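Mattes Brandes
19 August 2024

Thread on the white table, because people keep asking me what to do with an old white top that has holes in it.

We got ours in July from Ristuser, the office clearance place. Chaiwat Paisan found the listing. The price was 35 and we had to carry it down two flights of stairs ourselves.

First thing to know: a white top shows everything. Ours came with scuffs and we have added more. If that is going to bother you, buy gray.

For everyday marks I use warm water, a drop of dish soap and a cotton cloth, then a second cloth to dry. That gets most of it. What is left after that is usually a scratch and no amount of wiping will help.

I tried a melamine sponge on one corner. It took the mark off and left a dull patch that I can find every time the light comes from the side. I have not used one since.

Pencil comes off with an ordinary eraser. Brush the crumbs away before you wipe or you get gray streaks.

The screw holes. My plan was to fill all of them. I bought a tube of white filler from Brundow, did 4 holes, let it set overnight and sanded it back.

The filler is a warmer white than the top. From across the room it is fine. Up close you see 4 cream dots. I picked them out again with a small screwdriver and left the rest open.

Crumbs and dust do collect in open holes. A soft paintbrush gets them out. Don't push a wet cloth into them - if there is board underneath, the edges will swell.

The two slots in the top stay too. Chaiwat wanted to glue a cover plate over them. I said a raised plate in a work surface is worse than a gap, you catch your sleeve on it all day. We left it there.

Someone asked about the seam. Run a fingernail along it. If your nail catches, one side is higher and anything you slide over it will stop there. On ours I went over it with fine paper on a block, 3 passes, and quit.

Now the colored cubes. I use them on this table because the colors stand out against white, and I can tell yellow from green without my glasses on. I tried the same cubes on a dark bench before and kept losing the green one.

They came in a tub from Saengthong, order number 504 if anyone there is reading, the lid was cracked. I wrote to them and got a new lid, no fuss.

Wash the cubes in the same soapy water and dry them before they go back. I line them up on a towel. It's a ten-minute job if you do it before they get sticky.

One more from the replies: does a white top glare? Yes, if the lamp is right over it. Ours used to be, and I had a bright patch where I was trying to look. I moved the lamp to the side. You get longer shadows, but they are soft and I can live with them.

Tovden sells a clear mat for this kind of top. I had one for a week and sent it back, it curled at the corners.

So no filler, no cover, no mat. Soap, cloth, brush, and I leave the holes alone. The top as it is now, with the yellow and the green out:

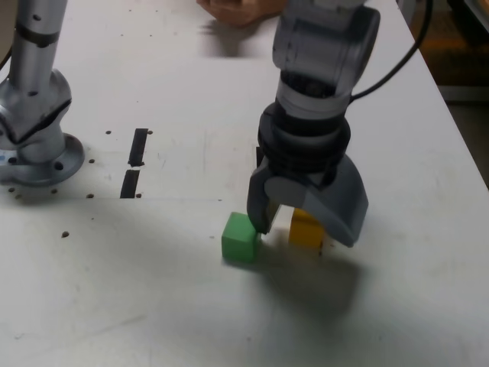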